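Sonntagsfrühstück auf Englisch, oder: wie ich dem Porridge verfallen bin

Seit März bin ich wieder zu Hause und koche mir fast jeden Morgen Haferbrei. Wer mich kennt, wird jetzt lachen, denn ich war jahrelang die Frau mit dem Nutellabrot im Stehen. Aber zehn Tage in Londley haben gereicht, um mich komplett umzudrehen, und weil mich schon mehrere von euch nach der Reise gefragt haben, schreibe ich das jetzt endlich mal auf.

Londley ist winzig. 342 Einwohner laut Tafel am Gemeindehaus, ein Laden, ein Pub, eine Kirche mit schiefem Friedhof. Ich hatte ein Zimmer über dem alten Postamt, das Fenster ging auf den Mühlbach hinaus, und das Erste, was ich jeden Morgen hörte, war das Wasser. Das Zweite war die Küche! Frühstück gab es ab halb acht, und wer um acht noch nicht unten saß, bekam den Rest aus dem Topf, dick und ein bisschen angesetzt. Ich habe mich bis zuletzt nicht entscheiden können, was ich lieber mochte.

Die Mühle liegt eine Viertelstunde bachaufwärts, in Richtung Ruddock. Über der Tür ist die Jahreszahl 1789 in den Stein gehauen, das Mahlwerk darin stammt aber von 1889, nach einem Brand wurde alles neu eingebaut. Gemahlen wird dort noch immer, allerdings nur noch Hafer und nur samstags. Ich stand mit Mehlstaub auf der Brille daneben und habe gestrahlt wie ein Kind. Es rumpelt und zittert, der ganze Boden macht mit, und dann rieselt unten dieses grobe, noch warme Zeug in den Sack, das nach Nüssen und Heu riecht. Das ist mit unseren zarten Flocken aus dem Supermarkt überhaupt nicht zu vergleichen. Zwei Kilo habe ich im Koffer mit nach Hause geschleppt, dafür mussten die Wanderschuhe an die Füße.

Und jetzt also daheim. Ich bin beim Frühstück ja eher schlicht unterwegs, großes Dekorieren liegt mir nicht, und der Appetit kommt bei mir sowieso erst mit dem ersten Löffel.

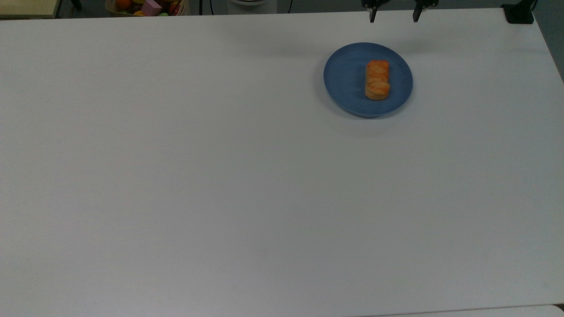
Blauer Teller, weißer Tisch, mehr braucht es nicht.

So, das Rezept. Oder besser gesagt die Methode, denn gewogen hat in Londley niemand etwas. Eine Tasse grob gemahlener Hafer, drei Tassen Wasser, und zwar kalt und schon am Abend vorher zusammengerührt. Über Nacht bleibt der Topf einfach auf dem Herd stehen, Deckel drauf. Morgens langsam erhitzen und rühren, rühren, rühren - das ist der meditative Teil, ich höre dabei Radio und schaue den Meisen zu. Nach einer guten Viertelstunde wird das Ganze cremig und macht so träge Blasen. Erst dann kommt das Salz hinein. Wenn ich es zu früh dazugebe, bleibt mein Brei körnig, keine Ahnung, ob das Einbildung ist, aber ich halte mich dran.

Milch kommt bei mir nicht in den Topf, die gieße ich kalt am Rand dazu. Dieser Unterschied zwischen dem heißen Brei und der eiskalten Milch! Ich könnte darüber ein eigenes Gedicht schreiben. Obendrauf ein Löffel brauner Zucker, der langsam zu einer dunklen Pfütze zerläuft, und wenn ich welche habe, ein paar geröstete Haselnüsse. Im Pub gab es dazu am Sonntag sogar einen Schuss Whisky, das habe ich einmal probiert und war danach bis mittags sehr gut gelaunt und zu nichts zu gebrauchen.

Schwierig ist hierzulande nur der Hafer. Im Bioladen gibt es Hafergrütze, die kommt der Sache schon nahe, braucht aber länger. Meine zwei Kilo waren nach fast zehn Wochen aufgebraucht, und seither probiere ich mich durch.
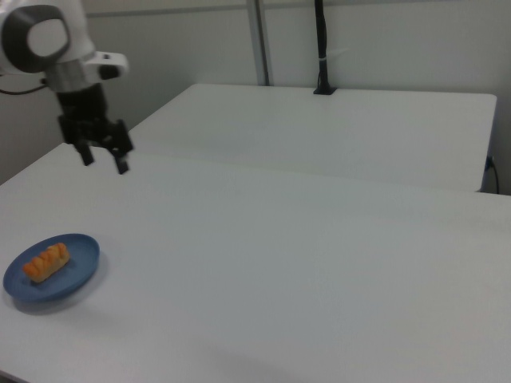 Am besten klappt es bisher mit ganzen Körnern, die ich selbst durch die alte Handmühle meiner Oma drehe, auf der gröbsten Stufe. Das gibt Muskeln und macht einen Höllenlärm, die Nachbarn sind zum Glück Frühaufsteher. Nacktgerste habe ich auch schon untergemischt, etwa ein Viertel, das wird herrlich kernig. Dinkel könnt ihr euch sparen, der pappt.

Ein kleiner Nachtrag zur Reise noch, weil die Frage bestimmt kommt: Ja, man kommt ohne Auto hin. Mit dem Zug bis Prelden, dort in den Bus Richtung Endar, und dem Fahrer sagen, dass man an der Brücke raus möchte, sonst fährt er durch. Der Bus geht zweimal am Tag, der letzte am späten Nachmittag. Ich habe ihn bei der Anreise verpasst und bin die letzten Kilometer zu Fuß gegangen, mit Rollkoffer, zwischen lauter Schafen. War wunderschön!

Nächstes Mal schreibe ich über die Haferkekse, davon habe ich inzwischen drei Versionen gebacken und bin mit der zweiten schon ziemlich glücklich. Wenn jemand von euch eine gute Quelle für grob gemahlenen Hafer kennt, bitte unbedingt in die Kommentare damit!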